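NOTA DE PRENSA

La Congregación de Hermanas de Ostdale abre a consulta su necrologio histórico

El fondo reúne 1.466 reseñas biográficas de religiosas fallecidas y estará disponible a partir de noviembre

Ostdale. — La Congregación de Hermanas de Ostdale pondrá en servicio en noviembre la edición digital de su necrologio, el registro en el que cada comunidad ha anotado la muerte de sus miembros desde la fundación del instituto. El conjunto comprende 1.466 reseñas, procedentes de 12 casas, y podrá consultarse en línea y en la sala de lectura de la casa madre.

Cada reseña consta de dos partes. La primera es la partida propiamente dicha: nombre de bautismo y de religión, filiación, lugar de nacimiento, fechas de ingreso, primera profesión y profesión perpetua, destinos y fecha de defunción. La segunda es la carta edificante o circular, texto de extensión variable que la superiora local remitía a las demás casas para solicitar sufragios. Las circulares más antiguas ocupan media cuartilla; las redactadas tras la reforma de las constituciones alcanzan con frecuencia cuatro o cinco páginas e incluyen datos sobre estudios, oficios desempeñados y última enfermedad.

La coordinación del trabajo ha correspondido a Zamfira Bogdan, archivera general de la congregación. La transcripción se ha realizado a partir de los libros originales y, en el caso de la casa de Flistwood, de una copia mecanografiada, dado que el libro primitivo se perdió en un traslado. Las lagunas se señalan entre corchetes y no se han completado con fuentes externas.

Criterios de edición

Se ha respetado la redacción de las circulares, incluidas las fórmulas piadosas y las abreviaturas de uso interno, que se desarrollan en una tabla aparte. La ortografía se ha actualizado únicamente en la puntuación y el uso de mayúsculas. Los topónimos se ofrecen en la forma del documento, seguida de la denominación vigente cuando ha cambiado.

Los nombres de religión presentan una dificultad particular. Era costumbre asignar a una postulante el nombre de una hermana fallecida poco antes, de modo que una misma denominación puede corresponder a varias personas dentro de una sola casa. El índice resuelve estos casos mediante el número de profesión, que es único para cada religiosa. Anca Lungu, responsable de la indización, precisa que la búsqueda por apellido familiar debe considerarse la vía preferente para quienes investigan una genealogía.

«El usuario habitual de este registro es un sobrino nieto que dispone de un nombre, un pueblo y poco más —señala Lungu—. El índice se ha construido pensando en esa consulta».

Acceso y restricciones

Las reseñas de religiosas fallecidas hace más de 50 años serán de consulta libre. Las posteriores mostrarán solo la partida; la circular se facilitará previa solicitud escrita, en la que habrá de constar el motivo y, en su caso, el grado de parentesco. El plazo de respuesta será de 90 días. Quedan excluidos en todos los supuestos los pasajes que contengan información médica o que mencionen a terceras personas vivas.

La aplicación de consulta funciona sobre el programa de descripción archivística Neagu, que la congregación ya empleaba para el inventario de sus fondos administrativos. Rüdiger Böttcher, encargado de la migración de datos, indica que los registros pueden exportarse en texto delimitado y que cada reseña dispone de un enlace permanente apto para la cita académica.

El proyecto se ha financiado con recursos propios de la congregación y con una ayuda de la Fundación Pellell, dentro de su línea dedicada a patrimonio documental.
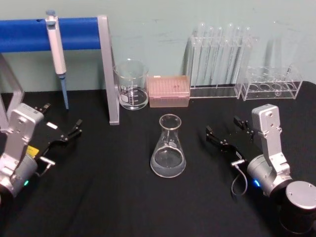
Foto: Fundación Pellell / Gabinete de comunicación

La ayuda cubre la reproducción de los libros, la encuadernación de dos volúmenes con el lomo desprendido y el alojamiento de los datos. No incluye la edición impresa, que la congregación no tiene prevista.

Incorporaciones posteriores

El necrologio es un registro abierto. Las nuevas reseñas se añadirán una vez celebrado el capítulo local siguiente a cada defunción, conforme al procedimiento vigente para los libros manuscritos, que seguirán llevándose en todas las casas. Veronica Preda, secretaria general, recuerda que el libro manuscrito conserva la condición de original y que la versión digital carece de valor certificante. Las certificaciones de partida deberán solicitarse, como hasta ahora, a la secretaría general.

Las familias que posean cartas, estampas de profesión o recordatorios de religiosas de la congregación pueden ofrecer una reproducción al archivo. Se ruega no enviar originales sin acuerdo previo.

Las correcciones a los datos publicados se dirigirán al archivo general, con indicación del número de profesión y del documento que las acredite.

Contacto para medios: Jericho Yap, oficina de prensa, Congregación de Hermanas de Ostdale.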